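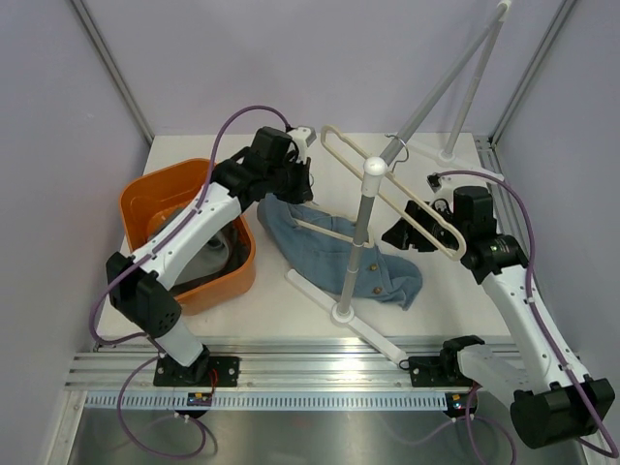

Ticket 1052
Subject: Vivico gripper loses hold on hanger hook, left and right arms behave differently
Status: Open, waiting on customer
Product: Vivico two-finger gripper, Ondo controller
Reported by: Thenmozhi Poojary, Iyengar
Assigned to: Vernotora hardware support

Original report

We are comparing the standard fingers against the tapered fingers on a two-arm garment cell. The task is to pick up a hanger, seat it in a denim garment and hand it from one arm to the other. With the tapered fingers the grip holds on the flat part of the hanger but lets go on the wire hook. No fault is raised. The controller reports grip as "held" until the arm moves, then the finger position drops to fully closed.

Force setpoint is 1000 in controller units on both arms. Firmware is the same on both. Swapping the controllers between arms did not move the problem. Swapping the grippers did.

Reply from support

Please send the raw finger position at the moment the controller reports "held", for the same hook, on each gripper. Also confirm where along the fingers the wire sits. The tapered fingers are rated for full force only at the pad. Toward the tip the finger flexes and the position reading no longer matches the real gap.

Customer update

Readings on the hook, controller counts, zero is closed:
Right gripper: 471
Left gripper: 88
The wire is the same gauge in both cases, so one of these is wrong. Contact is right at the tips. We can't bring it down to the pad without the fingers pushing into the fabric.

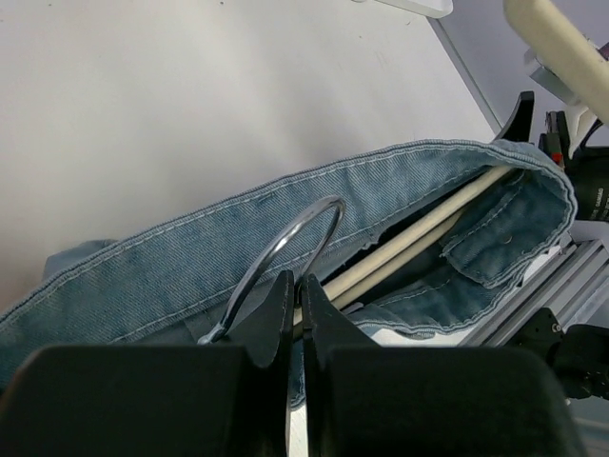 Wrist camera view, tapered fingers on the hanger hook.

Reply from support

Tip contact explains part of the slip. It does not explain a difference that large between two grippers. A low reading on a known wire usually means the zero was taken with something between the fingers, or before the fingers were changed. Please run the homing routine with nothing in the grip and repeat.

If the cell has anything standing in the working area, check that the fingers are clear of it before homing. Finger travel is calculated from the first hard stop the controller meets, and it will accept a pole or a fold of cloth as a stop. 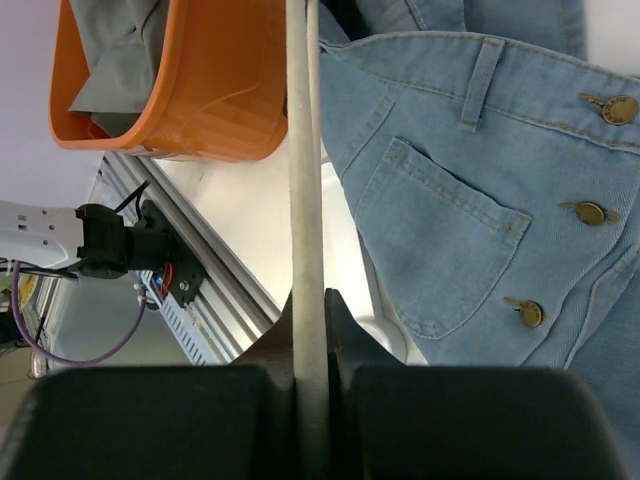

Steps for re-zeroing

1. Move the arm to a clear pose above the table.
2. Open the gripper fully and power the Ondo controller off for ten seconds.
3. Power on. Select the finger type before homing — the setting is not kept after a finger change.
4. Run homing. Fully open should read 2788 on the tapered fingers.
5. Close on the hook and log the position before moving the arm.

Customer update, 4:20 p.m.

Left gripper was still set to the standard finger type. After step 3 it reads 2788 open and 469 on the hook. That settles the mismatch. The slip at the tips is still there on both arms, less often on the right. It depends on how the hanger is lying when the fingers come down.

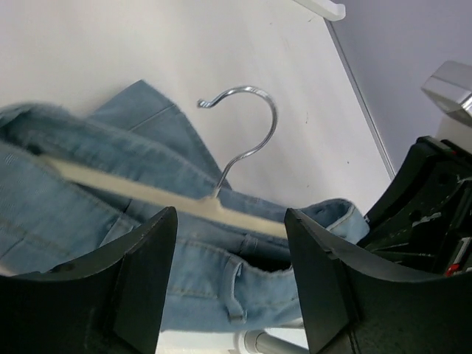

We have tried approaching with the fingers turned a quarter turn, and lowering the setpoint to 700. The lower setpoint helps a little, probably due to less flex. The standard fingers don't slip on the wire, but they are too wide to reach a belt loop, so we would like to keep the tapered set.

Reply from support

Leave the setpoint at 700 for now. A grooved insert is available for the tapered fingers and fits the existing screws. Please send the wire diameter and we will confirm the size. Ticket stays open until the insert has been tested on both arms.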